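23/01/2022

Soap bench, batch 16 — goat milk and oat, third try

Back at it after the Greenwood mess. Goal today is a bar that doesn't go orange in the middle. Last two both overheated, the second one badly, cracked right down the top like a loaf of bread. Still usable but can't put it on the Mornberg table next to the good ones.

Changes from batch 15:
— all the milk frozen in cubes beforehand, no liquid milk at all
— lye added in small scoops, long waits in between
— no honey. Honey is out until I get the plain one right
— no towel over the mold, and mold goes on the cold shelf by the back door

Oils total 607 g. Olive, coconut, shea, bit of castor. Same split as 15, see the card taped in the front of the book. Superfat 5 percent. Ran the lye numbers twice on the calculator, then again after lunch since I'd written over one of the digits and couldn't tell a 1 from a 7. Matched. Numbers are on the card in pen now.

Milk cubes in the steel jug, jug in the sink in ice water. First scoop of lye went in and the cubes on top barely moved. Second scoop, a bit of melting at the edges. Kept going slowly. Stayed pale cream all the way thru, no yellow until nearly the end, and then just a tint. Big improvement. Smell much less too. In 14 the whole room stank of ammonia and I had to open both doors.

Strained it into the oils thru the fine sieve. Some fatty bits caught in the sieve, the usual with milk, mashed those thru with the back of a spoon. Do NOT skip the sieve next time anyone is in a rush, batch 12 had hard white specks and we had to toss the lot.

Oils were on the cool side when combined. Maybe a little too cool, the shea was starting to cloud. Stick blended in short bursts, stir by hand, burst, stir. Thin trace took longer than I'd like. Thought for a minute it was false trace from the shea setting up, so gave it another couple bursts and waited. Held. Good.

Oats: ground fine in the coffee grinder (the old one, not the kitchen one). Sieved them as well. The scratchy complaint from the Callance order was all down to the coarse bits, so only the powder goes in from now on. Stirred in by hand at light trace. Went from light to medium quicker than expected once the oats were in, they soak up more than you'd think. Next time wet them first with a spoonful of the oils held back.

Tools note while I remember. The bamboo spoon we've had since the start is finished, end has gone furry and it's shedding splinters into the batter. Lye eats wood, we all know that, still kept using it. Binned. Everything that touches lye or raw batter should be silicone or stainless from here on. No aluminum, ever, that includes the little measuring scoop somebody keeps putting back in the drawer. Anything that comes over to the soap side stays on the soap side and gets a blue dot on the handle.

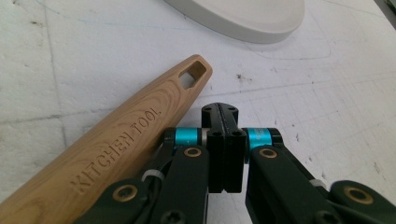

Wood-grain handle, KITCHEN TOOL lettering. Grain is printed on.

Need to go thru the whole drawer on the same basis. Make a list of what gets a dot and what goes back upstairs. Check handles for seams as well, batter gets down into a seam and sits there.

Poured into the long mold, tapped it on the bench a few times. Top smoothed off then rough peaks with a fork, sprinkled a few whole oats down the center line. Spritzed with alcohol for ash. Onto the cold shelf.

Checked 1: no gel that I can see, edges firm, center soft. Outside of mold barely warm.
Checked 2: same. Slight warmth in the middle, nothing like last time.
Checked 3: cooling. Color even as far as I can tell from the top.

So cold shelf works, at least in January. What happens in summer is a different question. Could put the mold in the little fridge but the door seal is bad. Put seal on the list.

Scent: none in this one. The lavender from Grorkmont came but the cap was loose and the box reeked, so I'm short on it and don't want to use it until I've weighed what's left. Sent them a message, no reply yet. If they don't make it right I'd go back to the old supplier, the price was only a bit higher and nothing ever leaked.

Curing rack — moved batches 12 thru 14 along and turned the bars. (Edit: not 12, 12 was tossed. 13 and 14.) 13 is hard and nice, could be wrapped. Lather on the test sliver decent, small bubbles, a bit creamy. 14 still smells faintly of ammonia but much less, give it longer. Batch 15 bars: the brown ring in the middle has faded a little or I've gotten used to it. Pulled 9 that are good enough for the seconds basket, rest are for the house.

Labels. The new ones curl at the corners on the cardboard sleeves. Glue is fine on the tin lids, so it's the sleeve coating probably. Try the matte sleeves, there's half a pack under the sink behind the buckets. Also the ingredient line says "oat flower" on every single one. Flour. Needs reprinting before Mornberg.

Cleanup: gloves and goggles on until the last pot is wiped, I took the goggles off early again and got a fleck on my cheek. Rinsed, fine, small red spot. Paper towels for the raw batter first and then hot water, otherwise the drain clogs like before the holidays.

To do
unmold — wait longer than usual, milk bars stay soft. Leave two full days
zap test before cutting
cut with the wire not the knife, the knife drags the oats
order: lye (down to the last tub), gloves in medium, pH strips
weigh the lavender
blue dots
find out where the second thermometer went
ask Mornberg how wide the table is, last time the rack hung over one side

If this one cuts clean and pale, batch 17 is the same recipe with the honey put back in at half. Only change the one thing. Written here so I can't pretend later that I forgot.

Added later: looked in on it again before locking up. Faint white bloom on the peaks at one end, the end nearest the door. Draft probably. Laid a sheet of card across without touching the top. Heater off, back door bolted.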